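Trillmont House Kitchen Group
Minutes of the November meeting, held in the shared kitchen at 5 in the afternoon

I took the notes again, so grumble at me if I got something wrong. My handwriting went downhill after the tea came out, and a couple of bits are from memory.

Last month's minutes: agreed, with one fix. I had written that the fridge shelf labels were finished. They weren't! The bottom two shelves still need doing and the label tape is in the drawer with the string.

Money: we have $103 in the kitchen tin after paying for dish soap, sponges and the new kettle. The Nedelcu receipt for the kettle is still missing, so if you find it in a coat pocket please stick it on the corkboard.

Cabinets: we talked for much too long about the lower cabinets. Everyone likes the dark grey now that it's been up for a while, me included (I voted for cream, I admit it). The Zondier paint is holding up fine except by the sink, where it's getting scuffed from people's shoes. Agreed to touch that part up before the holidays and to keep the leftover can in the basement with the lid on tight this time. Baking trays go in the cabinet nearest the wall from now on. Pans stay where they are.

Supper night: we're expecting a full house, so bring a chair if you own a folding one. Soup, bread, and two kinds of pie. The Urkine bakery will put 500 rolls aside for the whole street party but we only need a small share of those, so I'll call and make sure we don't end up with the lot.

Flyers: the printer's cheapest price is for 2000, and we all laughed. We'll do a page on the copier upstairs.

Tablecloths: this took up most of the second half and I enjoyed it more than the money part. The plain white one is stained past saving and is going to be cut up for rags. A few people wanted to buy wipe-clean plastic, but it was a close vote and fabric won. So the pink one with the butterflies and the branches is now the regular cloth for the kitchen table, and we'll see how it does through the winter. I love it, all those purple and teal leaves cheer the place up so much next to the grey cabinets! It does hold its fold lines, so I said I'd iron it before supper night. Please shake crumbs off outside, and put a trivet under anything from the oven. Next meeting is same time, same kitchen, and whoever has the big soup ladle, bring it back. 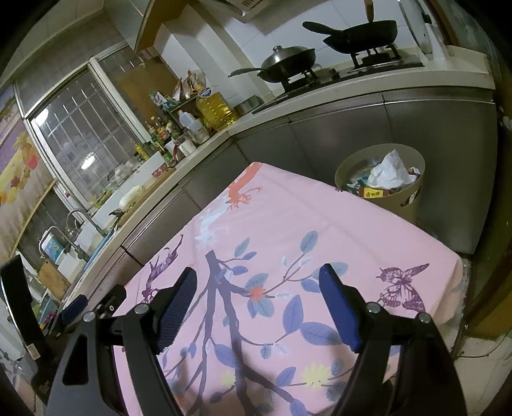
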